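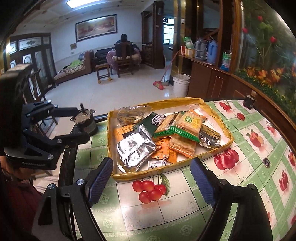
Snack sorting: what should we record next?

Lists > Alar-users > Data collection > Thread

December 12, 2024
Posted by Hưng Tiêu

Hi everyone,

Thanks for all the replies on the snack task, and sorry for going quiet (I was busy relabeling, more on that below). I'm going to answer Hiếu inline and then ramble a bit.

Hiếu Đặng wrote:
> I trained Skov on the first batch you shared and it does fine on
> boxy stuff, but it falls apart on anything in a wrapper. It goes for
> the middle of the packet every time and squeezes. Are your demos
> mostly center grasps? And could you keep the pile messy? My last
> set was so tidy that the policy learned the layout by heart.

Yes to the center grasps, guilty! I went back through the 2170 demos we have so far and I grab nearly everything in the middle, especially when I'm tired. So for the new batch I've been making myself take crackers by the crimped end and small candies across the short side. It's slower and I drop more of them. I keep the drops in as long as I pick the thing up again, and I tag them "retry" so you can filter them out if you hate them.

As for messy, oh, the pile is messy. Foil, clear plastic, big cracker packets lying on top of other packets, all heaped in one cardboard tray with a shiny yellow rim. The rim is a pain for the depth estimate, by the way. I was tempted to cover it with paper tape, but I'd like the policy to see some shiny stuff. Same goes for the tablecloth. It has cherries and apples printed all over it, and my early model for Kundetti really wanted to pick up those cherries. I'm leaving it on.

I also want a lot more demos with only a few things left to choose from, where a small candy is on its own next to something flat. With a full pile you can grab almost anywhere and get lucky. With one candy you have to line up properly, and that's where my success rate is worst.

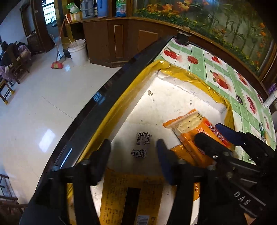 One small candy, a few packets, and two grippers in the same box.

The other thing I'd love opinions on is the two-gripper demos. When both go in at once, each one blocks the other's view of the packets. Do I record those as one episode with 2 streams, or split them? Tolent's loader takes either, but splitting loses the waiting, and the waiting is half of what I want it to learn (left hand holds off while the right one finishes). I've got 28 done as joint episodes and would rather not redo them.

If you want to add your own, please keep each one under 40 seconds and start with the fingers open. Any snacks are fine. Different rooms would be great too, mine are all from the same table.

Hiếu, can you rerun Skov once the new set is up and send me the worst failures? The ugly ones are the most useful.

Cheers,
Hưng

Recent in this list
Re: Skov checkpoint won't load after update
Foil packets and depth holes
Tolent loader: joint episodes vs. split
How many retries is too many?
Kundetti labels, December cleanup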